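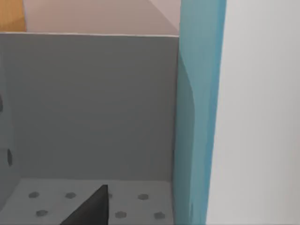

*A gray bin with a dotted floor.*

Oct 10, 2020

My cousin asked me last week why I stopped watching "The Harbor Kitchen," and I wrote her such a long answer that she told me to put it on the blog. So I put it here, with some corrections.

For readers who did not grow up with this show: it is a cooking talk show from Trelutstead, and for many years the host was Pui-shan Hung. She was never very famous outside of our region. But in my first year in this country I watched her every evening, because she spoke slowly and she repeated the name of each vegetable. I learned the word "parsnip" from her. I had a small notebook beside the television and I wrote 4 new words every evening, and then I tried to use them at work the next day, which sometimes made my colleagues laugh in a friendly way.

In the spring she was missing from the show. First there was a guest host, then another guest host, then a young man who cooked everything in one pan and shouted. The station did not explain. On the fan forum there were many theories. One person wrote that she fought with the producer over the new sponsor, Vekley, who wanted its sauces on the counter in every episode. Another person wrote that she was sick. A third was sure that she had signed with Prereo to make her own show and was not allowed to talk yet. I read all of it, I am a little ashamed to say. I think I read 500 comments in one weekend, and most of them were the same three sentences in a different order.

What I noticed is how quickly a guess becomes a fact. Somebody writes "maybe she is sick," the next person writes "I heard she is sick," and by the evening there is a page with a title like "The Sad Truth About Our Favorite Host" and a photo of her from ten years ago. I come from a family where people gossip very much, so I should be used to it. But with my aunts, you can at least ask them at dinner where they heard it.

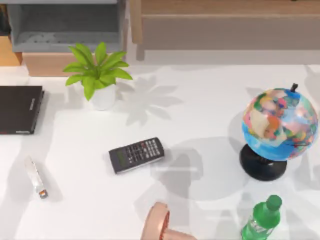
Then in August she gave an interview to a small radio program, and the reason was quite ordinary. Her contract was finished, she was offered a new one with fewer episodes, and she decided to say no. She said she wanted to sleep until eight o'clock and see her mother more often. The man who asked the questions tried two more times to get something about the sponsor. She laughed and talked about her tomatoes — she has too many of them this year and gives them to the neighbors in bags.

I was happy for her. Also I was a bit disappointed, and I had to think about why. Probably I wanted a bigger story, after all these evenings of reading.

About the show itself, I tried to be fair. I watched the new season for three weeks. The kitchen is brighter now and the music is louder. The new host, who calls himself only Srour, is not a bad cook. His lentil soup is good and I made it twice (use less salt than he says). But he speaks to the camera as if it is going to run away, and he never waits for the onions. Hung always waited for the onions. She would stand there and tell you about the bus she took as a student, and when the story was over the onions were ready.

The station says there will be a special in December with old clips, and viewers can vote for their favorite episode. I already voted. Mine is the one where the cake does not come out of the pan and she serves it with a spoon. When I voted, it had 200 votes, and the dumpling episode had 2,007, so I do not have much hope. The dumpling episode is fine, but the guest in it talks too much.

If somebody has a recording of the radio interview, please write to me. I heard only the second half of it, in the car, and my cousin wants to listen to it too. The station's site has the page for it, but when I press play there is no sound — I tried it on my phone and on the old laptop as well.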